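Who signs for the last ten centimetres?
30/04/2020

Flundisthorpe has had its lobby robot back for a while now, and the report on what went wrong is out, all 90 pages of it. I have read it so that you don't have to. The short version is that a machine on wheels, with an arm and a two-fingered gripper, was sent to pick a card up off the floor and drove its hand into a glass panel instead. The glass cracked from top to bottom. It was the sort that holds together when it cracks, so no one was cut, and on the strength of that the whole business has been filed as "minor".

I don't think it was minor. I think it was luck.

The report, written by Kauppinen, the firm that looks after the machine, puts the blame on the floor. Polished stone throws the ceiling lights back at the camera, and clear glass gives it very little to go on. The robot took the stone it could see through the panel for more open floor, swung wide, and met the panel at a speed the report calls moderate. All of this is set out as if it were a surprise. Shiny floors and glass are what lobbies are made of. If you sell a machine to work in them, you ought to have met one first.
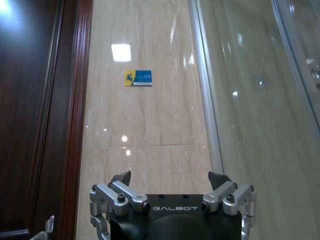 Then there is the matter of the stop. The arm is meant to halt as soon as it feels a push it didn't expect. It did halt, but only after it had pushed for six seconds, and the limit had been set high so that the arm would stop giving up halfway through jobs. Somebody chose that setting. The report says "the value was adjusted during commissioning", a sentence with no person in it anywhere. I have worked in enough buildings to know what it means. The thing kept stopping, people complained, and the number was turned up until they didn't.

I rang Bretum, who sold the contract, and was told the robot has done 900 pick-ups without harm to anyone. Fine. How many of those were next to glass? They couldn't say. How many times had it touched something it shouldn't have and carried on? They couldn't say that either, as touches below the limit aren't recorded. So the good record is partly a record of not writing things down.

The repair is a strip of frosted film along the panel at knee height, plus a software update. The film I believe in. You can see it, and so, presumably, can the robot. The update I will believe in when someone outside the firm has tested it, with the lights on and the floor freshly polished, and put the results where tenants can read them.

Divstead is due to get the same machine in July, to be shared between 8 buildings. I asked whether the force limit there would be the old one or the new one. The answer was that it would be "suited to the site". I have asked again, in writing, for the figure.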